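Pranen Book Reviews

This site uses cookies to remember your settings. Accept | Settings

Pranen is a small collection of reader reviews about nonfiction books on cities and local power. We collected the texts from two reading groups, and every writer agreed to the release.

Files

The reviews are in one CSV file, with 300 rows. Each row has the book title, the review text, the year of writing and a rating from 1 to 5. Empty ratings are left empty. Please do not read them as zero.

Some 120 reviews were written by hand and typed later by Elvia Arellano. She kept the spelling of the writers, also where it is wrong.
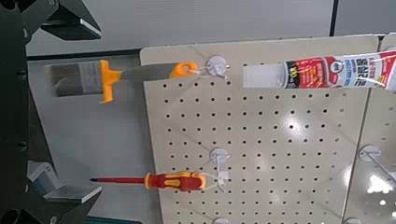

Ineke Van Hecke wrote to us that the ratings are too kind. In her group, she said, people finished only the books they liked, and the others never got a review. We agree with her, and we have no good way to correct it. If you study the average rating, please mention this problem.

Known problems

- Long quotations from the books were cut to 3 sentences.
- Different editions of the same book have separate titles.
- Reviews of political biographies are few, and most come from the same group.

Changes

Version 2, October 25, 2021: removed double rows found by Keegan Whitcombe. The next check of the titles is planned for November.

Questions go to Karla Aguirre through the issues page.

Related
Graltico: author index
Sokol: interviews with readers
Nimico: list of city histories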